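Tituren Robotics Club: Spring Project Update

Monday, May 2, 2022

The manipulation group has settled on its task for the end-of-term demonstration. Teams will program an arm to move donuts between serving trays, each donut staying in its paper-lined cardboard boat for the whole transfer. The rules were posted in March and have been revised once since then, mainly in the section on scoring.

Object and layout

A donut in a boat is an awkward load. The glaze marks easily, the liner shifts, and the sides of the boat flex when gripped too hard. Teams may grip the boat or lift from beneath it. Contact with the glaze is scored as a fault, and so is any contact with the liner that leaves it folded over the donut.

The standard layout uses two trays with two boats on each. Both trays have a raised rim, so a flat approach at table height will fail; the fingers have to clear the rim before they close. The gap between the trays is left bare and serves as the crossing zone. Glaze colors are mixed on purpose. Chocolate with sprinkles gives the vision code plenty of texture to work with, while the smooth red glaze throws back highlights that the first version of the detector read as separate objects.
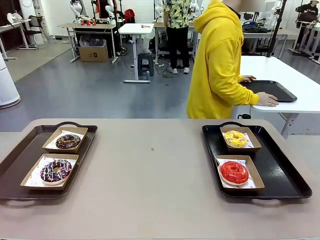
Scoring

Each team gets 4 attempts, and the best two count. An attempt ends after 300 seconds or when a boat leaves the table. Points are given for a clean lift, a level crossing and a placement inside the rim of the receiving tray. A boat set down on top of the rim scores zero for placement even if it stays there.

Eleven students are registered, divided into teams named Fastton, Wutalwood and Tveit. Fastton is using a fixed set of waypoints with a small vision correction at the end. Wutalwood plans each path from the detected boat position and is slower as a result. Tveit is still deciding between the two methods and should send its choice in writing before the next session.

Practice data

The shared folder now holds 197 logged attempts. Please enter the tray positions with every run - logs without them cannot be replayed and will be removed. Runs that ended in a fault are as useful as clean ones and should be kept.

Gripper pads are to be wiped down after each session, as dried sugar changes the friction enough to spoil the force settings for the next team. Questions about scoring or bench time go to Britt-Marie Tangen.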